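Wirkano House Residents' Association
Minutes of the January meeting

Held in the ground floor lounge, starting at 7.30 pm. Eleven residents attended, with apologies from three more. The chair and secretary were both present.

1. Minutes of the last meeting

Agreed as correct, apart from the spelling of Lorkum in item 4, which has been put right in the file copy.

2. Matters arising

The hall light on the second floor has been replaced. The bike store key is still missing. A new one will be cut and the cost taken from the small repairs fund.

The letter to Solto about late bin collections was sent before Christmas. A reply came saying the round has been moved to the early morning. Residents on the Lorkum side said there had been no difference so far. Secretary to write again if it carries on into February.

3. Shared laundry room

The rota was discussed at length. At present each flat has one two-hour slot a week, and several people said this was not enough for bedding. A double duvet cover and sheet take up a whole load, and flats with children are doing this more than once a week in winter.

It was suggested that slots be made longer at weekends. Others felt this would push people without children to the end of the evening. After some discussion it was agreed to try a separate bedding slot, open to any flat, from 8 in the morning until noon on one weekday. Names to go on the sheet by the door. To be looked at again after 4 weeks.

The second dryer is leaving marks on pale fabrics. Chair to ask the service firm to look at the drum on their next visit. Until then residents are asked to use the other dryer for whites.

Clothes left in the machines after a slot has ended may be taken out and put on the shelf. They should be folded if possible. One resident said that hers had been put on the floor. All were reminded that this is not acceptable.

4. Clothing and bedding collection

The Tapia collection will go ahead again this year. Last year 80 bags were handed over. The van will come to the side entrance and cannot wait, so bags must be down in the lobby the evening before.

The secretary read out the list of what can be taken: jeans and trousers, jumpers, coats, children's clothes, duvet covers, sheets and towels. Pillows and duvets themselves cannot be taken. Neither can anything torn or stained. Shoes must be tied together in pairs.

There was a complaint from Tapia last year that a good number of bags had been filled with clothes pushed in anyhow, which made sorting slow. It was agreed to put a short note through each door asking people to sort on the bed first and to fold each item flat before it goes in the bag. Dark and heavy things such as denim should be kept apart from bed linen.
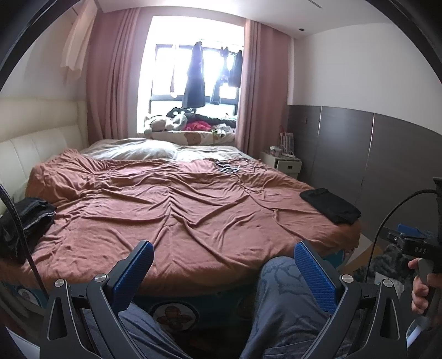 Item 4: picture for the door note. Folded jeans at the left of the bed, folded black garment at the right.

One resident asked if the note could also be translated. Secretary to find out what languages are needed and bring the wording to the next meeting if there is time, otherwise to go ahead in English only.

It was asked whether children's bedding with cartoon prints would be accepted, as some had been turned away by another charity. The secretary confirmed that Tapia takes it so long as it is clean and complete, and that single pillowcases are fine as well.

Bags will be left in the lobby cupboard for people to help themselves. No more than 4 per flat to begin with.

5. Storage on the landings

Boxes and a folded bed base have been left on the third floor landing since the autumn. The landlord has asked for all landings to be clear. A notice has gone up and anything still there at the end of the month will be removed. There was a question about pushchairs. These may stay under the stairs on the ground floor, not on the upper landings.

Two residents asked for more space in the basement. The chair said that 2 of the lockers are not being used and that these will be offered first to flats with no built-in cupboard. Anyone interested should give their flat number to the secretary.

6. Heating and windows

Bedrooms on the street side are still cold in the mornings. The heating comes on at 6 and it was asked if this could be brought forward by half an hour. Not agreed, as the cost would be shared by all flats. The landlord will be asked about new window seals.

Residents who dry washing indoors were asked to open a window for a while each day. Damp has been found behind beds and wardrobes in three flats. Furniture should be pulled a little way from the outside wall where there is room.

7. Any other business

The lounge carpet needs cleaning. One quote received, a second to be asked for.

A request to hold a children's party in the lounge in February was agreed, finishing by 6 pm, with the room left tidy.

8. Next meeting

Same place, 7.30 pm, in March. Items for the agenda to the secretary a week before.

The meeting closed at 8.55 pm.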